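Hultex Opens Second Converting Line for Pure Water Wipes at Penry Plant

Tumden site adds in-line testing and a narrower range of pack formats

TUMDEN - Hultex, a contract manufacturer of nonwoven wet wipes, has brought a second converting line into service at its Penry plant. The line began regular production in April and is assigned to wipes wetted with purified water, a category the company previously ran on shared equipment.

The new line folds, stacks, wets and seals flat packs in a single pass. Roll stock enters at the north end of the hall and is slit to width before folding. Solution is metered onto the web ahead of the cutter, so that each stack reaches the sealing station at its target weight. Packs outside the weight limits are diverted before the lid label is applied.

Water for the line comes from a treatment skid installed next to the mixing room. Incoming town water passes through carbon filtration and reverse osmosis, followed by electrodeionization (EDI), a final step that removes remaining dissolved salts using ion exchange media and an electric field. Conductivity is logged continuously at the outlet. If the reading goes above the set limit, the feed valve closes and the loop recirculates until the reading returns to range.

Hultex does not treat purified water as a preservative. Each formula made at Penry carries its own preservative system, which is checked by challenge test before a customer order is accepted. Finished packs are held for 14 days while microbial samples are incubated and read. Release is by lot, and retained samples are stored for the full shelf life of the product.
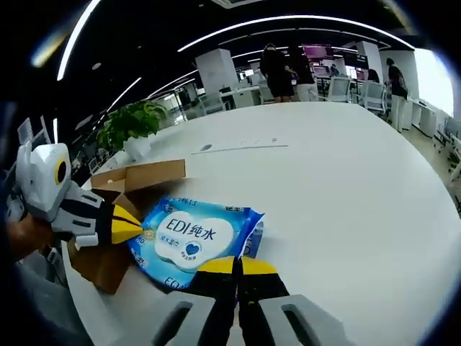
Wet wipes in a blue flat pack. The label reads "EDI纯水" (EDI pure water).

Flat packs account for most of the orders planned for the line. Canisters and single sachets will continue to run on the original line, which has been refitted with new sealing jaws and a replacement unwind stand. Changeover between pack widths on the new line requires a different folding plate and a sealing head adjustment. Film changes can be made without stopping the folder.

The minimum order for flat packs made from stock film is 2,000 packs per design. Orders with custom film are quoted separately and depend on the film supplier's print schedule. Customers may supply their own artwork in any language. Hultex checks the position of seals, cut lines and lot code areas but does not review translated label text.

Two base fabrics are available at launch: a plain spunlace and an embossed spunlace of the same weight. A wood pulp blend is under trial and has not been given a release date. Wipes from the Penry plant are not rated as flushable and are marked for disposal with household waste.

Requests for samples, test summaries and film specifications should be sent to the Hultex sales office in Tumden. Plant visits are available by appointment from 2 p.m. on working days. Visitors to the converting hall must wear closed shoes and the hair covers supplied at the entrance.

About Hultex
Hultex makes wet and dry nonwoven wipes under contract for retail and institutional customers. Its offices are in Tumden, and its production is based at the Penry plant.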